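Lucienne Poulain, writer. Posts from a thread.

1/ I finished the second draft of the memoir last night, a little after eleven. It covers my grandmother's boarding house in Dirnside and the six years I lived there as a child. Several people asked how the work was going, so I'm putting it all in one thread.

2/ The first draft was 143 pages. This one is 177. I know a second draft is supposed to get shorter. Mine got longer because Valentin Texier read the first one and wrote "who is this?" in the margin next to almost every lodger.

3/ He was right. I had been living with these people in my head for so long that I forgot to introduce them. Mr. Vasseur came down to breakfast on page 9 and didn't get a first name, a job or a face until page 60.

4/ The order of the chapters has changed too. The old version went year by year. The new one goes room by room, starting with the kitchen and ending in the attic. Each room has its own lodger, and my grandmother walks through all of them.

5/ I took the idea from her rent book. She didn't list people by name. She listed them by door: Blue Door, Stairs Door, Door By The Coal. When I read it again last winter I saw that the book already had a shape and I had been ignoring it.

6/ Question from Ilham Liem: do you make up the dialogue? Yes, most of it. I was seven. I remember maybe a dozen things my grandmother said word for word, and those are in the book exactly as she said them. The rest is how she talked.

7/ There will be a short note about this at the front. I don't want it at the back where people find it after they have already believed everything.

8/ Some readers hate rebuilt dialogue in memoir and will put a book down over it. I understand that. I tried a version with no quoted speech at all and it read like a police report.
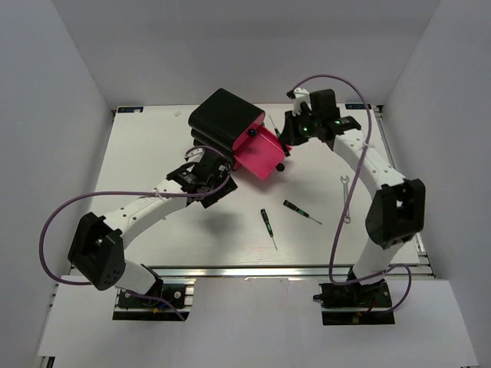 Two arms, one pink drawer.

9/ On religion, which a few of you asked about. She prayed before meals and went to chapel when her knees allowed. There's one chapter on it. She didn't push it on the lodgers, and two of them were not believers and said so at the table.

10/ That chapter was the hardest to write. In the first draft she came out as a saint, and she was not one. She held a grudge against the baker's wife for most of her adult life, over a cake tin. The cake tin is in the book now.

11/ My cousin Maëlys Langlois has read all the family parts. She asked for two changes. One was a date I had wrong. The other was about her father, and I took out a paragraph. It was a good paragraph, but it was about him and he never agreed to be in it.

12/ For the lodgers I changed every name except Mr. Vasseur's. His daughter wrote to me and said he would have liked seeing it in print. She also sent four pages about his years in the merchant navy, and I used a few lines with her permission.

13/ Length. The shortest chapter is the pantry, at two pages. The longest is Stairs Door. I cut 3000 words out of Stairs Door in December and then put most of them back. It's still too long in the middle, where he is learning the accordion.

14/ Timothée Rolland says to cut the accordion completely. I'm keeping the accordion. I may cut the part where he sells it and buys it back.

15/ What I read while working on this: mostly other people's memoirs of houses, plus a lot of local history pamphlets. The pamphlets were more use. They told me what coal cost, what time the evening bus came, and which side of the street flooded.

16/ One pamphlet had a photograph of our street with the boarding house in it. There's somebody in the upstairs window. Maëlys thinks it is our grandmother. I think it's a curtain. I left it out of the book.

17/ Publisher. It will come out with Vilberg, who did my story collection. E-book first, then a paperback a few months later. I don't have a date for either and would rather not guess.

18/ For those who asked about an audio version: not decided. If there is one I won't be reading it. I did a test recording of the kitchen chapter and I sound as if I am waiting for a train.

19/ The title is still open. The working title is "Door By The Coal." Valentin likes it. Vilberg worries people will think it's about mining. The other choice is "The Rent Book," and they worry people will think it's about landlords, which would at least be partly correct.

20/ There's a third title on the list, "Full Board." I suggested it as a joke and now two people at Vilberg prefer it. Please don't encourage them.

21/ A word on reviews. I will send out some early copies when the text is final. If you review short fiction or memoir on your blog and would like one, leave a reply with a link to it. I don't mind bad reviews. I do mind reviews that tell the ending of the attic chapter.

22/ Somebody asked whether you need to have read the story collection first. No. One of the stories, "The Lodger's Hat," used a bit of the same house, but I changed so much of it that it will only confuse you.

23/ Next step is a slow read aloud, one chapter a day, with a pencil. I start with the kitchen tomorrow morning. After that it goes to the copy editor, who already has a list of questions about how I spell chapel with and without a capital.

24/ Adding one more because of a reply from Ilham: yes, the soup recipe is in there. It's in the pantry chapter. She never measured anything, so the amounts are my guess — go easy on the pepper.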